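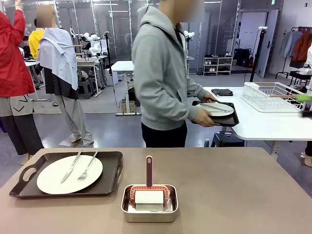
Tray, plate, knife and fork, lint roller in its steel container. The tabletop kit.

Equipment planning gallery, November

Quick page for everyone who has to sign off on next year's equipment list. Short on words because I'm short on time. Full spreadsheet is in the shared folder, tab two. Please read the notes before asking me why we can't just buy another arm.

Milagros Ñahui is handling quotes. I'm handling space, power and the small stuff.

Where the money goes

Everybody looks at the arm price. Fine, it's the biggest line. But the small stuff adds up and it never gets its own line, so this year it does. Household items: $366 for the year. Covers trays, plates, cutlery, steel containers, lint rollers and refills. Buy doubles of everything, same model, same batch if we can. A replacement tray in a slightly diffrent brown means redoing the setup notes, and that's a morning gone.

Refill rolls are cheap, order the big pack. 200 sheets a pack goes faster than you think.

Tables next. We want the same height across all stations. Skulham quoted $196 each for the fixed-leg version, delivery included if we take the lot. Brirnlow has adjustable ones, nicer, costs more, and I don't think we need adjustable. Once a table is set it stays set. Milagros disagrees, her comment is in the sheet. 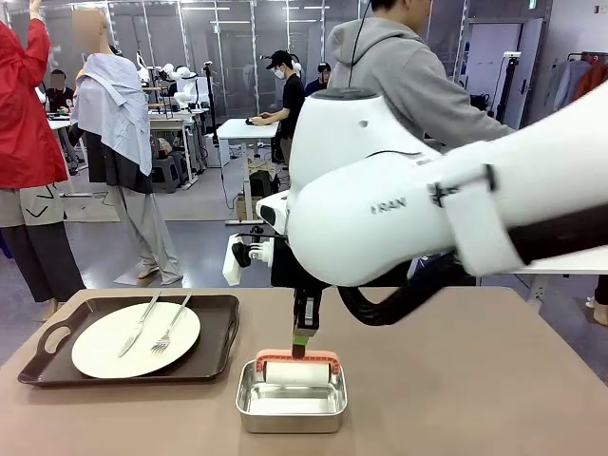 Grippers and cables are the part of the budget I'd push hardest on. One spare gripper per two arms, minimum. Thin handles and flat cutlery are hard on fingertips, so fingertip pads get their own line, ordered quarterly. Spare cable sets too, plus straps and clips to keep the slack off the work surface. Last year we had none of that on the shelf and waited on shipping with a station down.

Service contract: two offers in. Montoya does on-site visits with parts billed separately. Prakance does remote support first, then a visit if that fails, some parts included. Prakance looks cheaper on page one. Read page four. The travel charge is in there.

I'd lean Montoya but want to see what they say about response time in writing. Asked, still waiting.

Floor space

Measure with people in the room. The floor plan shows arms and tables and nothing else, and then you add stools, stands, storage, coats, and the walkway is half what you drew. Leave room behind each table for a person to stand with a tray in both hands and turn around. If they can't, the station is too tight.

Power: get the electrician's visit quoted before the arms are ordered. Not after. We did after.

Contingency

I put in $1,000 flat. Milagros wants it higher. Happy to go higher if it comes out of the adjustable table money.

Still need from you

Station count for spring, final number please
Yes or no on fixed-leg tables
Who is receiving deliveries, and which door
Anything missing from the household items tab

Send it to me or Milagros by noon on the last working day of the month. After that the sheet gets locked and changes go thru the regular request form, and that takes weeks.

More pictures when the new tables are in.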